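Print this page | E-mail this page

Search tips: Enter keyword or stain type Go

Folding and Storing Knitwear

Knits are folded and kept flat. A hanger puts the full weight of the garment on two points at the shoulder, and the stitches there lengthen and do not fully return. The method below suits sweaters, cardigans and knitted tops in fine to medium gauge. Heavy cable knits follow the same steps with one fold fewer.

Before folding

Wash or air the garment first. Body oil and food residue attract moth larvae even when no mark is visible. Dry it completely; a cuff or ribbed hem holds moisture longer than the body, so check those by hand. Remove pills with a fabric comb, working in one direction with the knit held flat. Do not pull pills off with the fingers.

Work surface

Use a surface larger than the garment with its sleeves spread. A made bed is adequate if the cover is pulled reasonably smooth. A table is better for sets of identical items, where the folded widths should match. Clear away anything with a hook, zipper or rough edge.

Folding

Lay the garment face down. Smooth it from the center outward with the flat of the hand, without stretching. Bring one side in to a line halfway between the neck and the shoulder seam, then lay the sleeve straight down over the folded side. Repeat for the other side. Fold the hem up toward the neck, once for a deep drawer or 2 times for a shallow one. Turn the finished stack over.

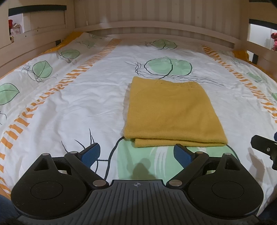
Layers need not line up exactly at the edge. A lower layer that extends a little past the upper one does no harm in a drawer, and forcing it level tends to put a hard crease through the rib. If a clean front edge is wanted for an open shelf, place the rounded fold to the front and the loose edges to the back.

Openwork and lace panels

Keep fold lines off openwork where possible. The yarn around each hole carries more load than the yarn in plain fabric, and a fold held for a season will show. If the panel cannot be avoided, put a strip of acid-free tissue inside the fold. Items with openwork go on top of the stack.

Stacking

Heaviest at the bottom, lightest at the top. Leave a clearance of 2 inches below the drawer above. The Hastlow 614 drawer insert divides a standard dresser drawer lengthwise and keeps two stacks from leaning into each other; a strip of stiff cardboard cut to the drawer depth gives the same result. Avoid vacuum bags for wool. They flatten the loft and set the creases.

Seasonal storage

Use a cotton bag or a lidded box with some air exchange. Plarkar boxes are acceptable with the side vents open. Cedar loses its scent and should be sanded lightly each February. Refold stored knits once during the season, moving the fold lines slightly.

Reader note

Xuelian Cui writes that she folds light cardigans with the buttons fastened and the tissue placed behind the button band. The band stays straighter, and the buttons do not mark the layer beneath.

Related: Removing deodorant marks | Drying sweaters flat | Lining drawers

Print this page | E-mail this page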